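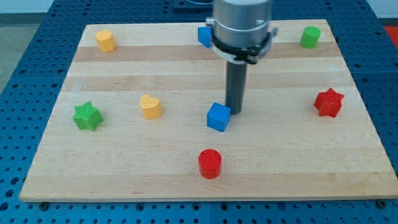 Colored shape blocks on a laminated maple board.

Shape blocks are small solid pieces, usually brightly colored, made in simple geometric or familiar outlines. They are used in early education, in sorting and matching exercises, and as general tabletop play material. The outlines most often found in a set include the cube, the cylinder, the hexagonal or octagonal prism, and figures such as the heart and the star.

Form and color

Most pieces are prisms: a flat outline carried straight up to a flat top, so that the block stands without support and shows its shape when seen from above. Colors are plain and strongly contrasted. In many sets color and outline are independent, and the same pieces can be sorted by either property. The Stavholm set, long used in the Hikgate schools, is supplied in 5 colors.

Work surfaces

Blocks may be laid out on a mat, a tray or a board. Boards of the butcher-block type are built from strips of wood glued side by side, and maple is a common choice for its pale color and close grain. Slight differences between strips leave light and dark bands across the surface. Some teachers use these bands as guides for placing pieces in rows.
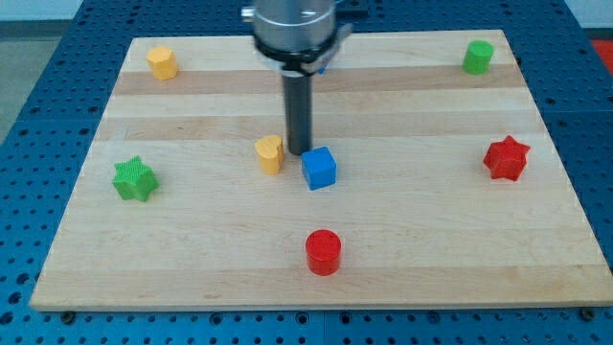

Sowerby, in remarks on the Nustora collection, objected to the use of banded boards with beginners, holding that children follow the stripes before they look at the blocks, and recommended a plain surface for the first 2 weeks.

Collections

The Nustora collection holds 2753 individual blocks, cataloged by outline and then by color. Incomplete sets are kept together with their original boxes where these survive. The study room is open on Monday, and visits are limited to 90 minutes.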